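Two arms and a pile of clothes

I have been meaning to write up the folding cell since August, and Lindalva Camargo asked me again last night at the workshop whether I had, so I am doing it on a Wednesday off. If you only want the parts list, it is still on the Fagundes wiki under my name and it is mostly right.

The short version for anyone new: I have two small arms on a square platform in the back corner of the Bustico workshop, and I am trying to get them to handle clothes. Folding is the goal. Picking one thing out of a heap and laying it flat is where most of the time goes. I work on it two evenings a week and some Sundays.

The arms have the small cameras at the wrist now. I resisted this for a long time as it meant running more cable, and the cable on the arms was already a nuisance. The overhead view is fine for knowing where a garment is on the floor, but useless for telling which fold you are about to grab. Up close you get the layers. You also get a great deal of blur. At the speed I had been running, most of what came back from the wrist during a move looked like this:

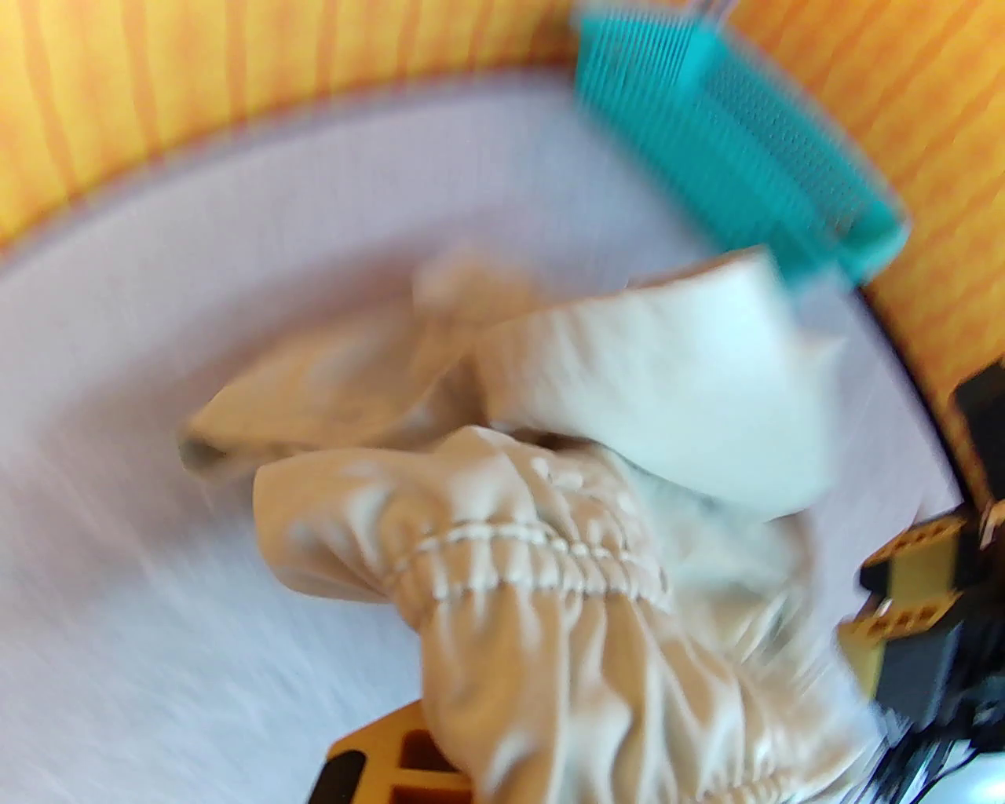
Beige garment, white cloth on top, camera moving.

You can still make out the gathered band, and a person would know where to pinch. The software does not. I tried a shorter exposure first, which made everything dark and noisy, then added a second light, which put glare on every shiny surface in the place. What I settled on was dull. The arm stops before it looks. I put in a pause of 200 milliseconds at the end of each approach, throw out anything taken before that, and only plan from the still ones. It makes the whole thing slower and I don't mind.

The grippers are the other thing I changed. The fingers are printed, in a yellow-orange filament I had a lot of, with a lattice of openings along them so they give a bit when they press down. The first set was solid and would skate over anything thin. I got the lattice idea from Sólveig Blöndal, who had used something like it for picking fruit and sent me her files without my asking. I stretched them, thickened the walls and printed them again. Infill is 60 per cent, which is more than they need, but I had two crack at the base and didn't want to take the cell apart a third time.

Light fabric is harder than dark for me. Cream and beige on a pale surface give the camera very little to go on, and where a sheet of cloth lies smoothly there may be no edge worth grabbing anywhere near the fingers.
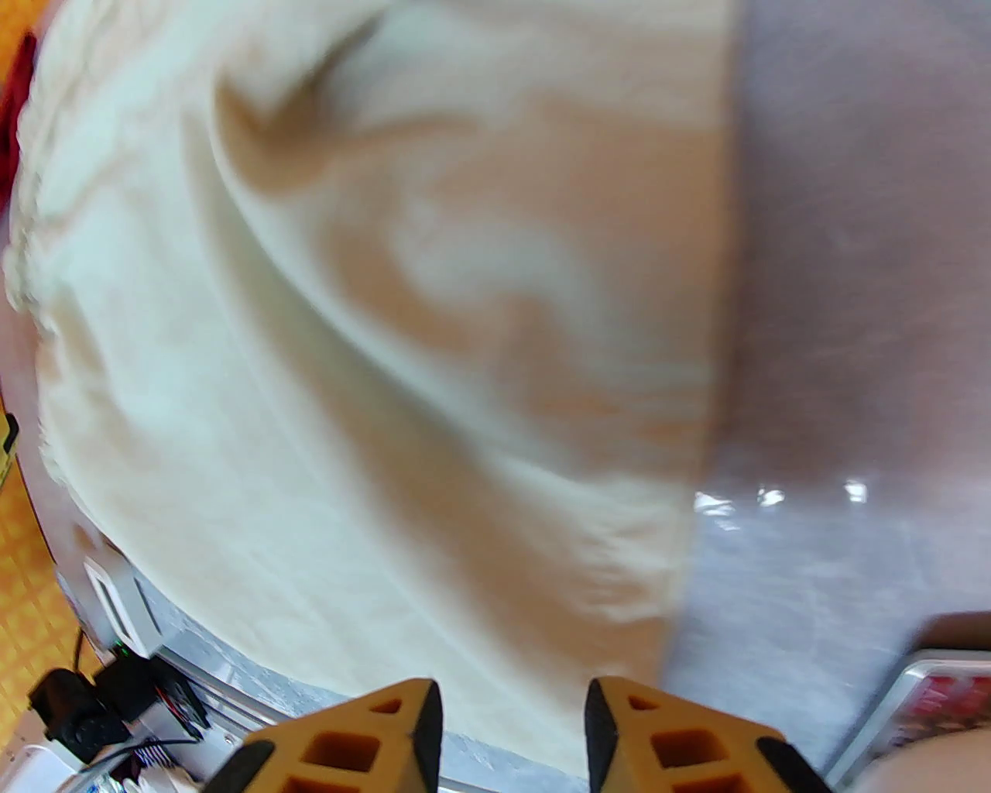
So I have it hunt for the edge now. It goes along in short hops with the fingers open until it finds a boundary, then follows that boundary to somewhere lumpy, and takes hold there. Hems are good for this. Gathered cuffs are even better. Plain flat cotton is the worst, and I keep a pillowcase around to remind me.

Out of the last 71 tries at a first grasp I logged the misses by cause, and the biggest group was still fingers closing on air a little above the cloth. That is a height calibration problem and it is my fault. I moved a camera mount and never redid the measurements. If you build one of these, write the date on a bit of tape whenever you touch a mount.

Laying out is going better. The long maroon one is my usual test piece. It is dark, it shows up well against the grey marble pattern on the floor, and it has enough length that both arms have to reach. The left works the far end and the right stays in beside the upper part. I have the two taking turns for the moment, as letting them move together got me a bent bracket and a long evening with the Kukberg controller manual. 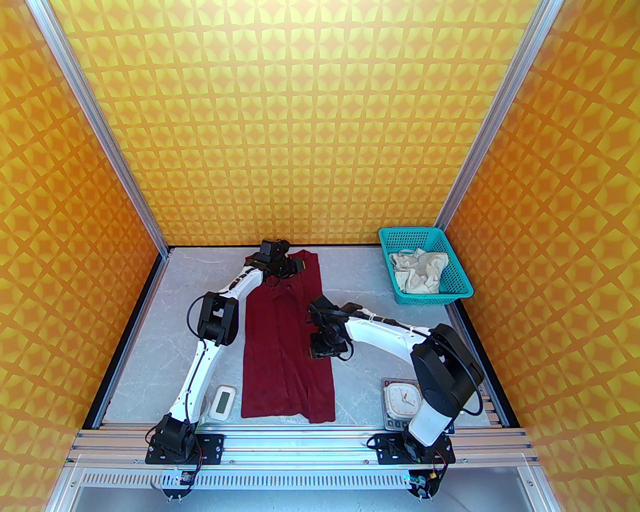 What's next

Redo the height calibration, properly, with both arms.

Sort out the cable loop at the left elbow. It hasn't caught on anything yet but it sticks out further than I'd like.

Try the softer pads from Bikach on one gripper and leave the other as it is, so I can compare.

Get the second fold working. The first fold, lengthwise, is all right on the maroon one. The crosswise fold drags the bottom layer along with it and I end up with a wedge.

Lindalva wants to try it with tea towels, which seems fair, and she has offered to bring a bag of them in. I'll put the new finger files up on the wiki once I have fixed the screw holes, which are a hair too tight in the current version. If you have already printed them, run a drill bit through by hand and they will be fine.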